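Ticket 343 – Folding station, Clolville site
Category: Laundry / garment folding
Status: Open, waiting on supplier
Product: Skolline table cover, large, pale

Issue
Knit tops will not lie flat on the covered table. When the hem is pulled straight, the cover travels with the garment and creases under it. The fold then has to be started again. First logged in October, after the old cover was replaced.

Steps to reproduce
1. Drop a T-shirt on the table as it comes out of the basket.
2. Find the hem and pull toward the near side.
3. Cover bunches – garment stays twisted at the collar end.
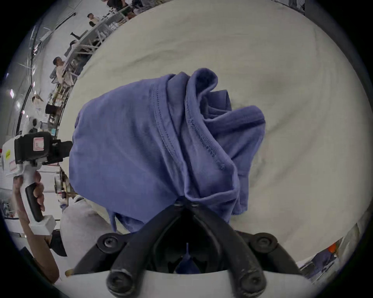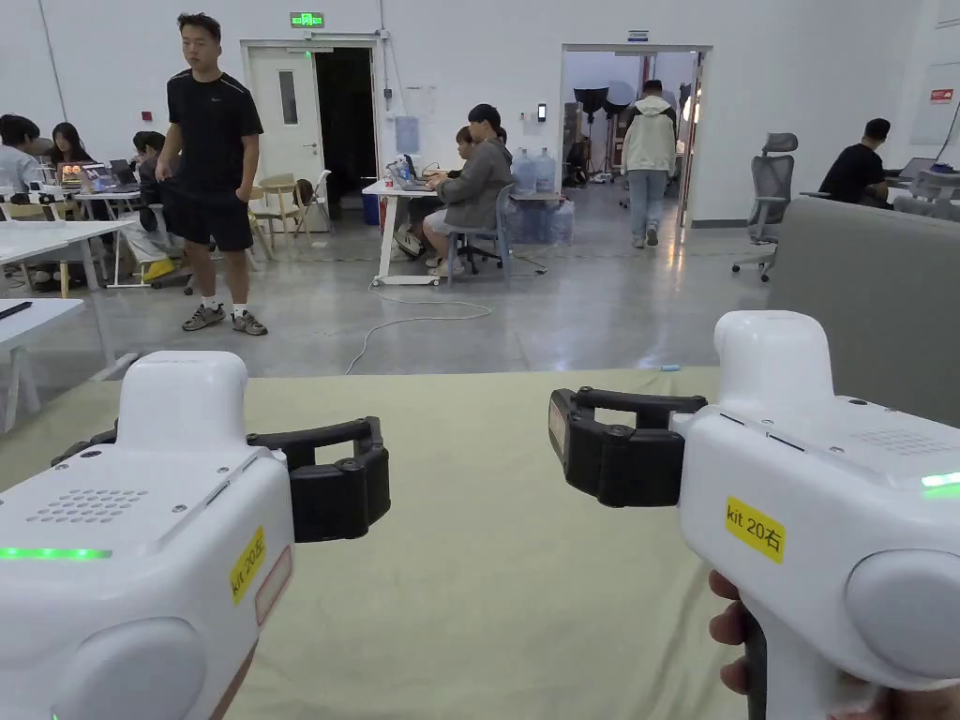

Checked so far
Cover size against table: correct, overhang even on the long sides.
Cover washed at 100 percent cotton setting, no softener. No change.
Clips fitted at 2 corners. Slip reduced on that side only; the opposite side still moves up to 2 inches per fold.
Woven shirts and towels: no fault. Fine ribbed knits are the worst.

Workaround
Shake the garment out before it touches the table, then lay it down collar first. Smooth the cover by hand between items.

Next action
Ikamex asked for a non-slip underlay, Bogdan grade or equivalent. Quote not received. Do not order a second cover until the underlay has been tried – the cloth itself may be fine.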